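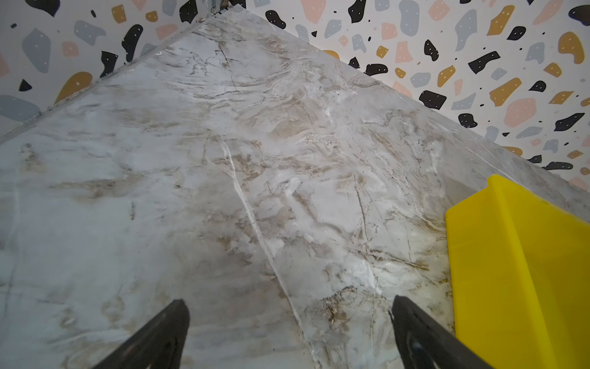

Man müsse dem Arm nur oft genug die Hand führen, irgendwann habe er es dann – so bekamen wir es gleich am Eingang zu hören, und der Satz ist mir den ganzen Nachmittag nicht mehr aus dem Kopf gegangen. Ganz so einfach ist es wohl nicht, aber dazu komme ich noch.

Seite drucken
Per E-Mail versenden

Im August waren wir mit einer kleinen Gruppe bei Moline in Landeg zu Besuch, wo an diesem Nachmittag die Werkstatt für alle offen stand. Die Anfahrt über Ladton zieht sich ein wenig (wer mit dem Bus kommt, sollte sich etwas zu lesen mitnehmen), dafür gab es zur Begrüßung Kaffee und einen wirklich guten Pflaumenkuchen, und danach ging es ohne lange Vorreden an die Arbeitsplätze.

Gezeigt wurde uns das Projekt Privenby. Dort bringt man Roboterarmen Handgriffe aus Küche und Haushalt bei, und zwar durch Vormachen. Am ersten Platz fasst man den Arm direkt an und schiebt ihn durch die Bewegung, am zweiten sitzt man ein Stück entfernt und steuert ihn mit zwei Griffen. Die kleine Kamera am Handgelenk sieht dabei immer mit: Arbeitsplatte mit Marmormuster, bunte Terrazzowände, die beiden schwarzen Greiffinger und rechts etwas Gelbes aus Kunststoff. Auf dem Bildschirm wirkt das alles viel näher, als wenn man danebensteht, und ich habe eine ganze Weile gebraucht, bis ich mich darin zurechtfand.

Selbst probieren durften wir natürlich auch! Ich hatte mich für die Fernsteuerung gemeldet und sollte einen Schwamm aufnehmen und in eine Schale legen. Mein erster Versuch dauerte 70 Sekunden, und der Schwamm lag am Ende daneben. Von Hand geführt ging es deutlich besser, weil man spürt, wann der Arm nachgibt – dafür, so erklärte man uns, sind die Aufnahmen etwas umständlicher, denn die eigene Hand gerät leicht ins Bild.

Für einen einzigen Handgriff sammelt das Team 100 Vorführungen, bei kniffligen Sachen wie dem Falten eines Geschirrtuchs waren es zuletzt nahezu 1000. Misslungene Durchgänge werden nicht einfach gelöscht, sie kommen in einen eigenen Ordner und werden später angeschaut. Das hat mir gefallen, mein Schwamm liegt jetzt also vermutlich auch dort.

Der nächste offene Nachmittag ist fürs Frühjahr geplant, die Gruppen sind auf 9 Personen begrenzt. Feste Schuhe anziehen, in der Werkstatt liegen viele Kabel.

Seite drucken
Per E-Mail versenden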